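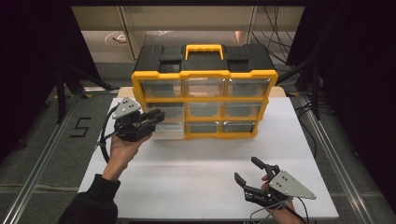 Screws come loose from my filing system faster than I can label them, so this month I changed how fasteners are sorted. The old method was by project: everything for the Stimden shelving in one bag, everything for the Trever clock in another. It fails as soon as two projects share a thread size. The new method is by diameter first, then length. A yellow-and-black organizer with nine clear drawers in a three-by-three grid fits this well: rows for diameter, columns for length. The top drawers are the widest, so the largest diameter goes there. The handle on the lid means the whole set can go to the job.

## Labels

I tried paper labels in August. The adhesive let go within 20 days on anything handled daily. I now write the size on a strip of card and put it inside the drawer, against the front. Replacing one takes a few seconds and leaves no residue.

## What stays out

- Wood screws longer than the drawer. These stay in the Granström tins.
- Washers. They are stored on wire loops, one loop per bore.
- Anything bent. It goes in the scrap can the same day.

## Mixed metric and inch

The Kusanis bench vise came with inch hardware and everything else in the shop is metric. An M5 and a No. 10 look the same in poor light and will start in each other's threads before binding. I keep the inch parts in a separate box on the other side of the room and check pitch with a gauge before anything goes back in a drawer.

Still open: set screws. They are too short to sort by length and I own too many of them.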